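Como dividir demonstrações de sutura robótica em episódios?
Publicado por Aiman Teoh, em junho

Estamos a gravar demonstrações de sutura teleoperada em almofadas de treino, para ensinar uma política por imitação. O projeto chama-se Nalo e temos 56 gravações, cada uma com vários pontos seguidos. A minha dúvida é onde cortar. Se corto a cada nó, perco a passagem de um ponto para o seguinte. Se deixo a gravação inteira, o modelo quase não aprende a agarrar a agulha, que ocupa poucos instantes. Também não sei o que fazer com os momentos em que a agulha está pousada, com o fio solto.
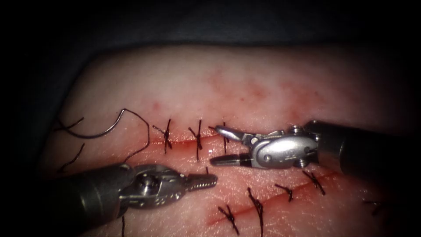 Respostas

Slamet Siregar
Nós cortamos por fase e guardamos também a gravação inteira, com as marcas de tempo. As fases são: agarrar a agulha, atravessar o tecido, puxar o fio, dar o nó, cortar. A política de baixo nível treina com os pedaços e a de alto nível com a sequência completa.

Deixa uma sobreposição de 2 segundos entre pedaços vizinhos. Sem isso, o braço hesitava nas transições.

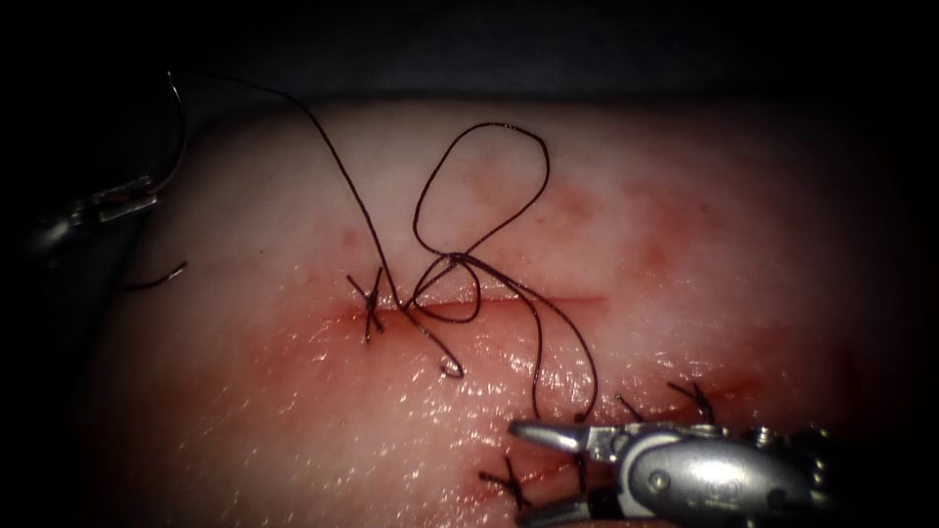

A regra para fechar a fase de puxar o fio foi o que nos deu mais trabalho. Cada anotador parava num sítio diferente e as etiquetas não batiam certo. Com uma laçada grande aberta por cima da incisão e o fio a cruzar-se várias vezes no meio, como aí, eu não marcava o fim da fase. Na Soltik só a fechamos quando a ponta livre está curta e o operador começa a primeira volta – e escrevemos isso no guia, com imagens.

Não apagues as tentativas falhadas. Marca-as à parte, porque a recuperação também se aprende.

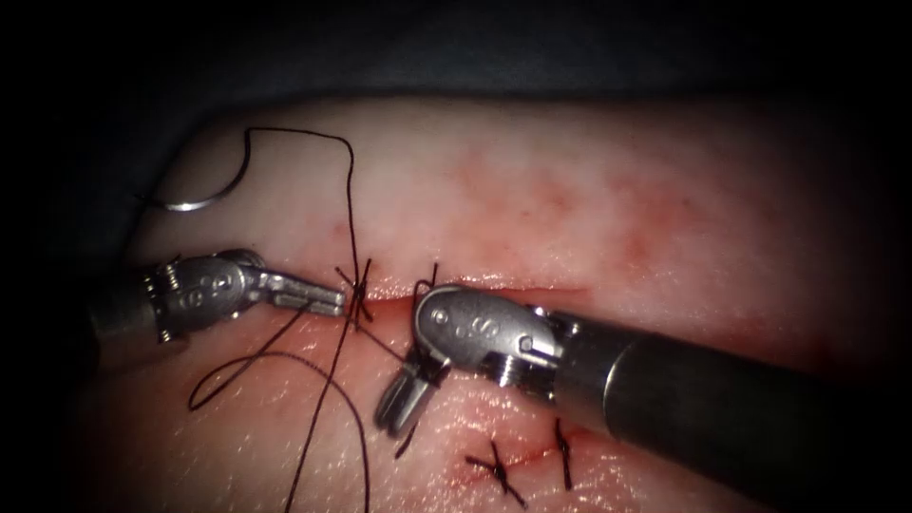 Quanto à agulha pousada, conta como espera se nenhum dos instrumentos se mexer durante 9 fotogramas. Nós tiramos as esperas do treino de baixo nível, mas ficam no ficheiro original.

bouzid_lab
corta por nó e pronto, com poucas gravações não vale a pena complicar. nós só mudámos quando passámos das 220

Aiman Teoh
Obrigado aos dois. Vou experimentar por fase, com a sobreposição.
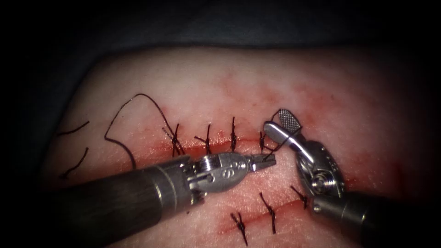 E se dois anotadores discordarem do início do nó?
Fica a marca mais cedo, e um terceiro revê os casos em que a diferença passa de um segundo.

Comunidade Undale – Contacto – Todos os direitos reservados – Voltar ao topo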